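26 October 2022

Bench notes, match prediction model (Tustum build)

Reran the home advantage term today. The old version gave every club the same bonus, which was fine for a first pass but overrates the weak home sides. Grurkard is the clear case. The model had them as favorites in six of their home games and they drew most of those.

New setup: each club gets its own home figure, pulled toward the league average when there are few games to go on. Trained on 900 matches, held back 200 for checking. Error on the held-back set came down a little. Draws are still too low across the board, same as in May.

Looked at Wyss away to Sastden by hand, as it was the biggest change between versions. Old model had Wyss winning comfortably. New one has it close to even, and the bookmakers' odds are nearer to the new one. One match proves nothing, but I left the printout in the folder.

Problems found on the way:
- Two postponed games were entered as 0-0. Fixed in the results table, not yet in the backup.
- Red cards before halftime are still not used. The column is there but half of it is blank for the older seasons.
- Promoted clubs start with last year's rating from the lower division. Too high. I cut it by hand for now - needs a proper rule.

Tried a window of the last 8 matches for form. It jumps around too much after one heavy defeat.
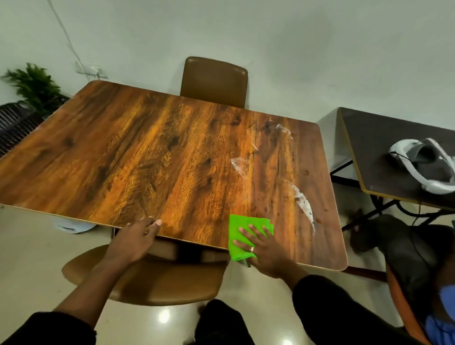
A longer window is steadier but slow to notice a new coach. Will try weighting recent games more and keeping the full season in.

Next: fix the backup table, rerun the draws with the low-score correction switched on, then compare both versions on the next round before anyone uses the numbers. Please don't overwrite the May file, I still need it for the comparison.

Contact | © 2022 Tustum | Back to top

This site uses cookies. By continuing to browse you accept our cookie policy. OK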